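A Morning at the Nallico Data Room in Grirmont

I went to Grirmont in January to see how a company called Nallico collects the examples it uses to teach its robots. I had asked for a short visit and was given most of a morning.

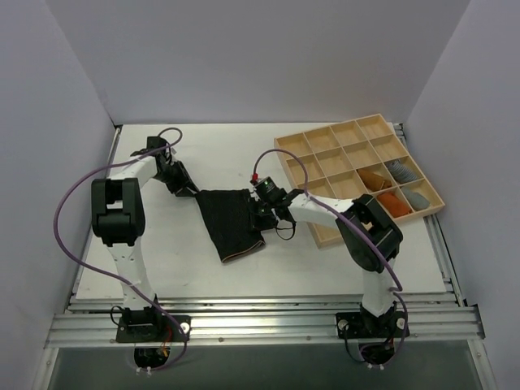 Nallico rents the ground floor of an old office block on the edge of town, a ten-minute walk from the train station. The sign at the street still has the name of the last tenant on it, so I walked past twice. Justinas Mägi, who runs the data room, came out to find me. He made coffee, gave me a visitor badge and asked me to put my phone on silent. The operators work to sound cues and a ringtone can throw them off.

The company does not build robots. It buys arms, sets them up in cells, and has people drive them through household jobs while the system records everything: the position of each joint, what the cameras see, when the grippers open and close. Each run from start to finish is called an episode. The episodes go to a training team in another city, which uses them to teach a model to do the same job without a person at the controls. Mägi's side of the business ends when the episodes leave the building, though he gets a report back on how the model did with them.

The job I spent the most time on was socks. The arms work as a pair over a white table, and the socks end up folded in a wooden tray with compartments. A sock needs both hands for most of the work, and Mägi said that was the reason they picked it. One arm has to hold while the other finds an edge. Then they trade. The trade is where most episodes go wrong.

An operator sits at a desk a few steps from the cell with two handheld controllers. When she moves her hands, the arms follow with a small delay. I was told people stop noticing the delay by the end of their first week. I was allowed to try for a few minutes on a practice cell and did notice it. I could get one gripper onto a sock with no trouble. Getting the second one on at the opening, without pushing the fabric away or pinching both layers together, took me four tries, and by then I had lost the first grip.

Dark socks are the hardest, according to the operators. On a black one the folds and the heel are hard to make out on the screen, and the stripe at the opening, if there is one, is often the only thing to aim for. Mägi wants more dark ones in the set for the same reason. The first version of the model did well on light socks and poorly on everything else, and when the team went back through the data they found that people had been reaching for the easy ones.

Now the order is set in advance. A list on the operator's screen says which sock comes next and how it should start out: flat, balled up, inside out, or dropped from above. The operator sets the start, steps back, presses a foot pedal and begins. A second press ends the episode. After that she marks it as good, usable or bad. A bad episode is one where the sock was dropped off the table, or where she had to reach in by hand. Those are kept as well, in their own folder.

The target for the sock job is 4,000 good episodes. When I was there the count stood at 843. Mägi did not seem worried by the gap. The first few hundred had been slow, he said, and 298 of the early ones had to be recorded again after someone found that a camera had been bumped and the view no longer matched the others. They now check the cameras at the start of every shift against a printed card, and again after lunch. The card check takes a few minutes. I watched one and there is not much to see.

What surprised me was how much of the day is not recording. Cables have to be looked over for wear, mainly where they bend with the wrists. The finger pads on the grippers get lint on them and are wiped down between batches. The tray gets emptied, and the socks have to be shaken out and put back in the right order. Twice while I was there an episode was stopped because a cable had come too close to the table, and each time the operator moved it, ran the arm through its range and started over. She did not mark these as bad. They have a separate code for it.

There are 3 operators on a shift, and they switch places through the morning. Nobody stays on the controllers for more than forty minutes at a stretch. I asked whether that was a rule from the start. It was not. In the first months people did two hours at a time, and the training team could see it in the data. The movements late in a session were shorter and less careful - people would take a poor grip and live with it. A model trained on that takes poor grips too.

The same thing comes up with style. Each operator has a way of doing the fold. One likes to lay the sock flat first and smooth it. Another folds it in the air and sets it down already half done. Nallico let both go on for a while, and the model came back mixing them, starting one way and finishing the other. So they wrote a short guide, two pages long, which says which fold to use and which arm goes first. Mägi showed me a copy. Most of it deals with the moment when one gripper lets go. The guide says to wait until the other has closed and the sock has been lifted a little, and only then to release. Operators find this slow, and new ones skip it.

I asked how they decide what counts as folded. He said it had caused more arguments than anything else. A person at home does not care if a toe sticks out. The training team wanted a clear line, so there is now a check on the finished sock: it has to fit in its compartment with nothing hanging over the divider. If it does, the fold is good. It makes some ugly folds pass and fails a few neat ones done with long socks.

Before I left I saw the review desk. One person goes through a share of each day's episodes at double speed and checks the marks the operators gave. They disagree more often than I expected, mostly on the line between good and usable. When that happens the lower mark stands. The reviewer also writes a few words on what each episode contains, and these notes go out with the data. I read over a page of them. "Second grip late." "Regrasp x2, ok." "Sock turned during handover."

Nallico has two other jobs under way. One is packing lunch containers for a catering firm, Desjardins, which wants to know if the arms could handle lids. The other is sorting small parts and is called Holley inside the company. I was not shown that one, and the door to it was shut. The lunch containers were between batches, so that cell was switched off, with the lids stacked by type on a shelf next to it.

I had hoped to see the model run on its own. It does run here, once every few weeks, when a new version comes back from training. They put it on the same cell, give it the same list of socks the operators use, and mark it by the same rules. The last version could pick up a sock and find the opening most of the time, and it could finish a fold on the short ones. It still had trouble passing from one gripper to the other. The next version is due after the count reaches 1,500, and Mägi said I could come back for that if I gave him a week's notice.

For anyone planning a visit: they take small groups in the mornings, no more than four people, and you need to write ahead. You will be asked to keep behind the yellow line while a cell is live. Parking is behind the building, and the door on that side is the one that opens.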